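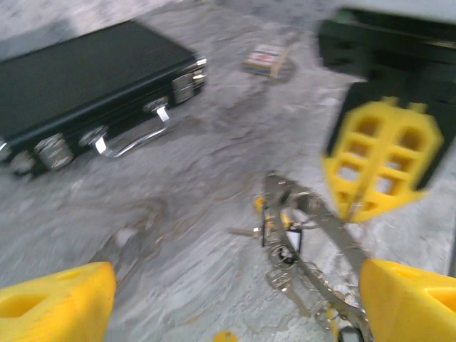

Black aluminium case with silver handle and latches.

How to keep old family letters and papers in a damp flat?

Flilia Community > Home and Storage > Paper and Photographs

Chaimae Zerouali
August 2020

Good evening to all. I would like to ask for advice about family papers. My grandmother left me 300 letters, together with school certificates, some receipts from my grandfather's shop and a small number of photographs. For 13 years they stayed in a dry cupboard in my aunt's house and there was no problem at all. Now I have them with me in Travus, in a flat on the ground floor, and the flat is damp in winter. In January I see water on the inside of the windows every morning, and the wall behind my wardrobe becomes cold and a little bit soft to touch.

I am thinking to put everything in a hard metal case, of the briefcase type, and to close it well. My brother says that a closed case is the worst thing for paper and that I should leave the letters in open shoeboxes. I do not know which one of us is right.

I have also these smaller doubts. Many letters are still folded inside their envelopes. Should I open them flat, or is it better to respect how my grandmother kept them? She tied them in bundles with kitchen string, and the string has left a mark on the top and the bottom letter of each bundle. Some have metal paper clips which have become brown. And is it a good idea to put those small bags of drying grains, the ones which come with new shoes?

I do not have a big budget and I cannot change the flat for now. Thank you in advance for your patience.

old_ledger

Hello Chaimae. I worked for a long time in the records room of a town hall, so I can answer part of this, but please note that I am not a conservator and for anything very valuable you should ask one.

You and your brother are both a little right. A metal case does not give off acid like cheap cardboard does, it keeps out dust and insects, and if a pipe breaks above your head you will be glad of it. The difficulty is the air which you close inside. If you fill the case on a wet day, the wet air stays with the letters. When the case becomes cold, for example on a stone or tiled floor, the water in this air can settle on the metal and then on the paper.

So I would do it in this way. Choose a dry day, or a day when the heating has been on for many hours. Leave the letters in that room overnight, out of their bundles, before you pack. Put the letters in paper folders or in acid-free envelopes first, so that no letter touches the metal or the lining. Be careful with the lining in general. Many cases have foam inside, and some foam becomes sticky with age and leaves yellow dust on everything. If yours has foam, take it out if it is possible, or at least cover it with good paper.

Do not keep the case on the floor or against the outside wall. A shelf on an inside wall, in the room where you live most, is much better than the wardrobe you describe. Bedrooms are usually more damp than people think.

For the letters themselves: cut the string, do not pull it. You can use flat cotton tape afterwards, tied loosely. The brown clips should come off, but slowly. Put a small piece of stiff plastic film under the clip on each side of the paper and then lift. If the rust is stuck, leave it and ask somebody with more experience.

About folding, archives normally open letters flat, for the reason that the fold is where paper breaks. But keep each envelope next to its letter. The date on the postmark is often the only date you have. Before you cut the string, write down with a soft pencil, on a separate paper, which letters were in which bundle. Your grandmother's order may tell you something later.

Keep the photographs separately from the letters.

brightkettle

just buy a dehumidifier, I have the Saber one and the flat is fine now. Shoeboxes are ok.

Chaimae Zerouali

Thank you very much old_ledger, this is more than I hoped for. I did not think at all about the lining. I will look at it before I put anything inside. May I ask again about the small bags of grains? And brightkettle, thank you also, does your machine make much noise in the night?

old_ledger

The bags are silica gel. They help, but they become full, and after this they do nothing. The ones from shoes are usually already full when you get them. Buy the type which changes colour, and look at it every few weeks. Two bags of medium size are enough for a briefcase. Please do not put them directly on the letters, lay them in a corner in a paper envelope.

Buy also a cheap humidity meter, the small kind with a screen. The one from Runside is simple and it can sit on the shelf next to the case. If the room stays under sixty per cent you can be calm.

brightkettle

a bit of noise yes, like a fridge. I turn it off when I go to bed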